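09/02/2020 — cell 2, bin picking. Rules for the bench, second go

Raghavendra asked for the house rules in one place before the Votodholm people come over. Writing down what we do and what we ought to do, they are not the same yet. Shout if anything is wrong.

**Before power**

- Walk round the cell. All the way round, incl. behind the table.
- Bin clamped at both far corners. Give it a shove by hand, if it moves do the clamps again. In January it crept over a long run and we put 40 picks in the log as "vision error" when the vision was fine.
- Tape corners on the table are the datum for the sheet. Don't re-lay tape by eye. If one lifts, stop and re-measure, then write it in here with initials.
- Cables on the arm: look at the loop round the wrist with the arm at home AND at the far left of the bin. Slack at home tells you nothing much.

**Teach mode**

Speed cap is 200 mm/s with anyone inside the line. No exceptions for "just a quick look". Cropper lets you save a program with the cap off and doesn't warn you — I've asked for that to be changed, no answer. Until then whoever loads the program reads the speed line out loud and the second person says it back. Feels daft, do it.

One person holds the pendant. That person is the only one who calls "moving". If you put the pendant down you are out of teach mode, full stop, don't leave it for someone else to pick up half way through.

Pendants have been ending up on the carpet again. I've done it too. Want a hook on the stand for each, labelled. Floor is bad for three resons: trip, someone kneels on it, and you can't reach the stop without bending down towards the table. TODO me.

**Hands in the bin**

- Never with drives on. Not to nudge a block, not to fish one out of a corner.
- Stop, drives off, say so, reach in, hands out, say so.
- Gloves for the bin edge.
- Air stays on when the drives go off!! So the tool can still move. Needs its own valve and its own line on the checklist. Clavo's sheet has it as a footnote, I'd put it first.

**Logging**

Count stands at 1,766 attempts since we moved the rig. Maybe a fifth of those have no note on how the bin was laid out, so they're no use for comparing anything. From now on each run gets: layout, who placed the blocks, tool fitted, program version, reason for stop. If the reason is "operator didn't like the look of it" then write that. It's a perfectly good reason and I'd like to see more of it.

Near miss = log it the same day. Doesn't need to be long. Hondunport send theirs round every week with no names on and people do seem to read them. Could copy that.

Blocks go in by hand, mixed, no tidying. If you straighten them because the last run went badly then it's a different test. Red and green both, every layout. Corners and walls included, those are the picks we keep losing and it's tempting to leave them out.

**Not agreed yet**

1. Fence or scanner on the carpet side. R.C. wants the scanner, I'd take a plain fence now and argue later. Price for both by end of month.
2. Whether vistors can stand inside the line when drives are off. I say no. Easier to explain one rule.
3. Cables behind the table. Some of it could go in trunking this week, rest has to wait for the new box. In the mean time nothing gets laid across the walkway.
4. Who signs off a changed tool. At the moment whoever changed it, so in effect no one checks. Proposal: a second person signs, and first five picks at the teach cap.

**Left to do**

- print the before-power list, A5, laminate, tie to the table leg
- spare spring clamps
- ask Raghavendra re lockable air valve
- re-run corner layouts with the cap on, compare times
- take the old rules off the wall, two versions up is worse than none
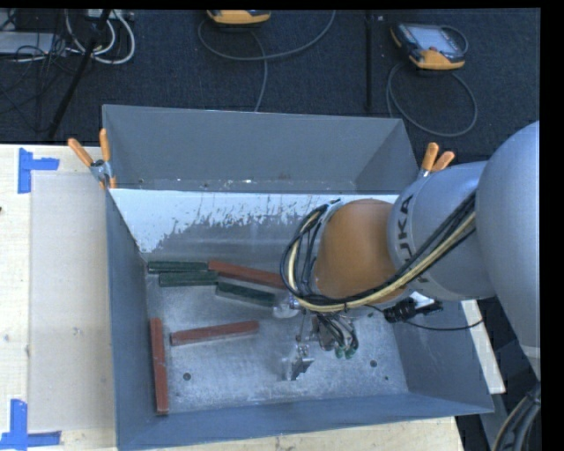

Cell 2, KUKA over the bin, mixed red and green layout. Both far-corner clamps on.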